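Subject: Re: [interior-render] Dark floors and light bounce in the hallway scenes
From: Noemí Salinas
Date: 12/18/23

On the earlier thread, Farías wrote:

> I rebaked the Fudaletti apartment with the floor albedo you suggested and
> the walls still come out too bright near the base. The bake now takes
> 170 minutes on my machine, up from well under an hour. Is there any point
> in raising the bounce count past 8? I also get blotches in the corners
> that move when I change the seed. Denoiser is on. Lightmap size is
> unchanged from the last release.

Short answer on the bounce count: no. With a floor that dark, most of the energy is gone after the third or fourth bounce. I ran the same layout at 8 and at 16 and took the difference of the two lightmaps. The largest difference was below the quantization step of the output format. You are paying for the extra bounces in time and getting nothing you can store.

The bright band at the base of the walls is a separate problem. Check the texel padding on the wall charts first. If the padding is one texel, bilinear filtering pulls in color from the neighboring chart, and in the Fudaletti file the neighbor is usually a ceiling piece. Set it to four and rebake only the walls. The Jedov exporter resets padding to one every time the mesh is reimported, so check again after each import.

Two views, hall first and then the wall with the Starry Night print: 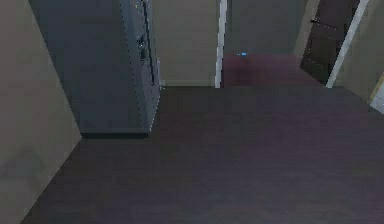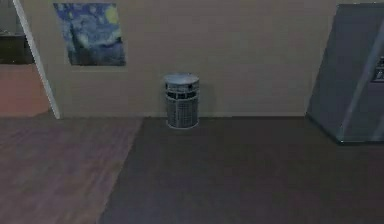 The blotches are undersampling. If they move with the seed they are noise, and the denoiser is smearing them into low-frequency patches. Turn the denoiser off while you tune the sample count, then turn it back on for the final bake. I would start at 825 samples per texel and go up from there only if the corners are still rough. If a blotch stays in the same place across three seeds, look for overlapping UVs or a flipped normal instead.

On bake time, two settings matter more than the rest:

Texel density. The default is uniform across the file. Large flat walls do not need it. Halve the density on anything with no contact shadows and leave the floor edges alone.

Ray bias. If someone set it very low to fix light leaks, rays start hitting the surface they came from. The result is darkening plus wasted samples. Foltis used to ship a value that was too small for scenes in meters — it was fine for centimeters, and the conversion was never applied. Version mismatch between your importer and your baker can bring this back, so print the value from the log and do not trust the dialog.

One correction to my last message. I said floor albedo should be entered as a linear value. That is true in the material file, but the Jedov panel expects sRGB and converts on save. If you typed the linear number into the panel, your floor is being baked darker than you intended, and the walls will look bright against it whatever you do with the padding. Open the saved material in a text editor and compare.

Could you send the following, off list if the files are large:

- the bake log, from the first line
- the chart layout for the walls, at full size
- the saved floor material
- the importer and baker version strings

I have not tested any of this with the GPU backend. The numbers above are CPU only. If anyone else has a GPU bake of a layout with dark floors and long walls, please post the timings and the sample count you used.

Noemí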